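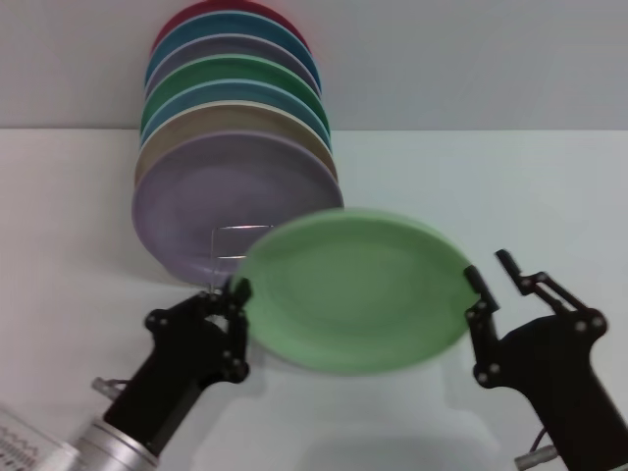

So the plate situation has finally been sorted, and I know at least a couple of you have been waiting to hear how it ended (hi Mum).

Quick recap if you missed the last few posts. When we moved into the Buchanan Street flat we had one box of white dinner plates from the old place, and by the time we'd unpacked there were two left in one piece. We ate off those and a chopping board for longer than I'd like to admit. I kept saying I'd buy a proper set, a grown-up matching one, and then I'd stand in the homewares aisle and feel my will to live drain out through my shoes. All that white! All that charcoal!

Then we drove out to Nandville for the weekend and I found the seconds shelf at Bratinia. If you've never been, it's a big shed behind the nursery with a gravel car park, and they sell off the odd colours by the piece. No sets, you just dig. I dug for well over an hour while my other half sat in the car with a sausage roll and the footy on the radio.

I came home with a rainbow. Deep red, teal, a greyish violet I wasn't sure about in the shop and now love, a green with a darker rim, light blue, tan, lavender and a pale mint. The lavender is my favourite. It's got a soft ring around the middle and the glaze is a bit mottled, so it looks different in the morning than it does under the kitchen light. The mint one is a close second and gets used for toast pretty much every day.

The whole lot came to $72, which I thought was bloody good going.

The rack is newer. Our old one was a bamboo thing that went black at the feet (if you have a bamboo one, go and look underneath it, I'm sorry) and I wanted something you could more or less see through, so the colours would be the main event. I ended up with a wire one from Pirnelgate. It doesn't hog the bench, and the plates stand up nice and straight in it one behind the other. The only thing I'd change is the cutlery cup that came with it. It falls off if you look at it sideways, so it's living under the sink with the spare sponges.

I've also stopped putting the plates away. I used to be strict about it, everything dried and in the cupboard before bed, and now they just live in the rack because they look so cheerful against the grey wall. The cupboard has been taken over by the slow cooker and a truly stupid number of takeaway containers. That's a job for September.

A few of you asked about dishwashers. We don't have one, so I can't tell you how the glaze would hold up. The lady at the counter said hand wash to be safe and I've been using a soft cloth and ordinary detergent, no scourers. No chips so far, touch wood.

Still to find: bowls. I'd love a mustard one, or anything properly orange. If anybody's heading out Nandville way and spots some on the seconds shelf, grab them for me and I'll pay you back in lemon slice.

Posted Friday, August 11, 2023 in Home, Kitchen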